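Rope Drag and Quickdraw Length on Wandering Routes
Project report, Mercy Bakilana and Tamás Bozsik
Advisor: Dwayne Hutchins

Why we picked this

We both started leading outdoors last November at Wosumthorpe, and the first thing we noticed was how heavy the rope got near the top! On one pitch Tamás could barely pull up enough slack to clip the last bolt. Everyone told us to "extend your draws," but we wanted to know how much it helps, and where.

What we did

We set up a zigzag line of 8 bolts on the training wall at Rulisport and ran a used 40 m rope through it. One of us pulled the rope from the top with a hand-held luggage scale while the other kept a light, steady weight on the bottom end. We tried short draws all the way up, then long slings all the way up, then a mix with slings on only the 2 bolts farthest out of line. Altogether we took 137 readings — far more than we planned, but it got kind of addictive.

What we found

Short draws everywhere gave the hardest pull by a long way, and all slings gave the easiest. The fun part was the mix. Extending just those bolts got us most of the benefit, and the rope path looked almost straight from the ground. Sharp bends cost much more than gentle ones, so one badly placed short draw can spoil a whole pitch.

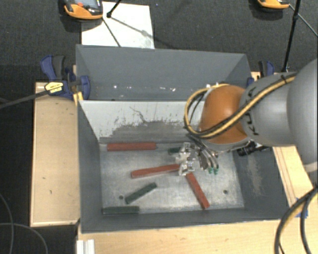 Should a beginner just put long slings on every bolt?
Only if the falls are clean, as each sling adds to the length of a fall, and low on a route that can put you on the ground or a ledge.

What we would change

Our scale jumped around a lot, and we read it by eye. Next time we'd like to use a thinner rope too, and try a roof — we ran out of wall time before we got to it. Thanks to Imre Bakos for letting us keep the bolts in place over the break.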